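3.2 Setting up and looking after the cell

Readers who have kept a manipulation cell running for more than a season will know that most of the labour goes into small things, and we'd like to set down ours in some detail (more than is usual, perhaps) in the hope that it spares another group a few long evenings. The Fetby cell is built around a white jointed arm with a two-finger gripper, and its worktop is covered in a green marbled pattern. We chose the pattern in April after trying several plain colours, mostly for the pleasant reason that everyone liked working at it.

Our routine begins at the wrist. Katsuhiko Onishi wrote the first version of the checklist, which ran to 33 items, and we have since trimmed it to 19 without losing anything we miss. The flange bolts are checked first, then the finger mounts, then the cable bundle, which gets a gentle tug at every tie while the arm is parked. We were rather casual about cables in the early weeks and paid for it: of the 31 stoppages in our maintenance log, 16 came down to a connector that had worked its way out as the elbow folded. A longer loop past the elbow cured nearly all of them, and we can warmly recommend being generous with the slack.

Next comes the hover check. The fingers are brought over a gift box with its drawer pulled partly open, and the operator looks along the bench from the front to judge whether they point straight down at the lid. It's a humble sort of test, but it catches a bent finger sooner than our calibration script does (Figure 4). 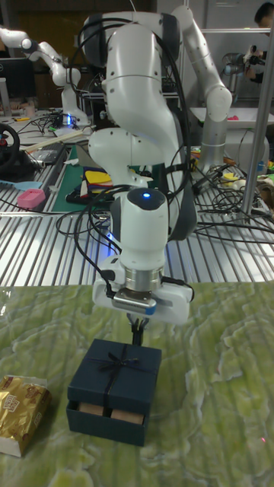
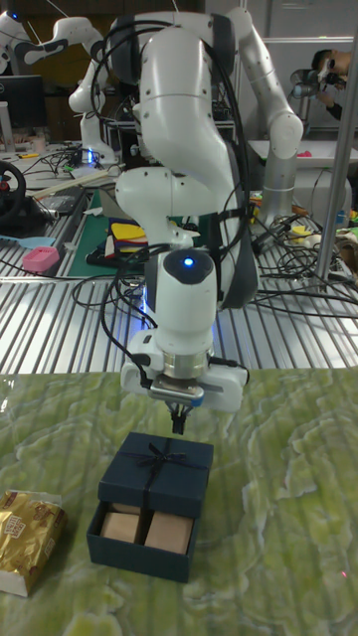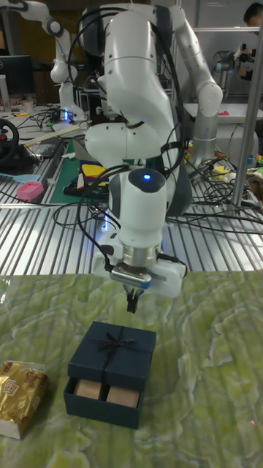 Figure 4. The gripper above the navy gift box, with the drawer partly open and the ribbon bow on the lid.

If the fingers look crooked, we loosen the mount, reseat both of them and repeat the check from the beginning, however tempting it may be to nudge just the one. Spare fingers come from Jadoon in pairs and are kept as pairs for the same reason. The camera on the gripper is wiped with a dry cloth and recalibrated only when its bracket has been disturbed. We had been recalibrating every morning, a habit carried over from the older Bildale cell, and dropping it gave us back a good part of the day for the trials described in Section 3.3.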